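教示データは量より手癖を見るべきである

遠隔操作か、手持ちグリッパか。ロボットに作業を教える方法の議論は、たいていこの二択から始まる。私の立場を先に書いておく。布のような柔軟物については、手持ちグリッパによる直接教示を主とし、遠隔操作は検証用に回すのが妥当である。

遠隔操作の利点は明確で、記録された軌道がそのまま実機の関節範囲に収まる。手持ちの場合、人間の手首は実機が取れない姿勢を平気で取る。Pasbridgeの評価班が3月に出した内部資料でも、手持ちで収集した2000件のうち117件が、逆運動学の段階で棄却されている。遠隔操作派はこの数字をよく引く。しかし棄却は機械的に判定できる。判定できる欠陥は、費用の問題に帰着する。

厄介なのは、棄却されないのに質が低いデータである。遠隔操作でタオルを扱うと、操作者は力の手応えを失い、張り具合を画面だけで判断することになる。結果として動作は断続的になり、つかんでは止まり、引いては止まる。学習した方策はこの停止まで忠実に再現する。Ornonで平滑化フィルタをかけた例も見たが、停止は減っても、迷いの位置に生じる余分な引張りは残った。
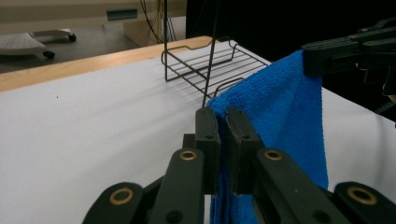 両手の協調についても同じことが言える。布の端を二点で保持するとき、人間は左右の間隔を独立した座標として扱っていない。一方の手が布の張力を受け、もう一方がそれに合わせて動く。手持ちグリッパではこの関係が、リンク機構を介した反力として手に返ってくる。遠隔操作装置に力覚提示を加えれば近づくという反論はあるが、遅延と調整の手間を考えると、収集現場の標準装備にするには重い。

Loan Lụcは以前、手持ち教示の最大の弱点は操作者間のばらつきだと指摘した。これは正しい。指先の開き方、つかむ深さ、持ち替えの順序は人によって違う。Gaserの手順書はこれを抑えるため、把持位置を細かく規定している。だが規定を増やすと、操作者は布より手順書に注意を向けるようになり、失敗からの復帰動作がデータから消える。端をつかみ損ねて取り直す動作は、実機が最も必要とする部分である。規定すべきは開始状態と終了状態であり、途中の経路は操作者に任せてよい。

そのうえで、操作者ごとのデータを分けて保存することを勧める。混合して学習すると、二人の中間に当たる、どちらも実行していない動作が出力されることがある。Ôngの小規模な試験では、操作者を2名に絞り、各人おおよそ40件の試行を別々に評価してから統合していた。件数としては心もとないが、どの癖が成功率に効いているかを追跡できる。

件数を競う発表が続いている。収集時間と総件数だけでは、読み手は何も再現できない。少なくとも操作者数、棄却基準、復帰動作の有無は併記してほしい。遠隔操作で集めたデータなら、映像遅延の実測値も必要である。

2023年8月10日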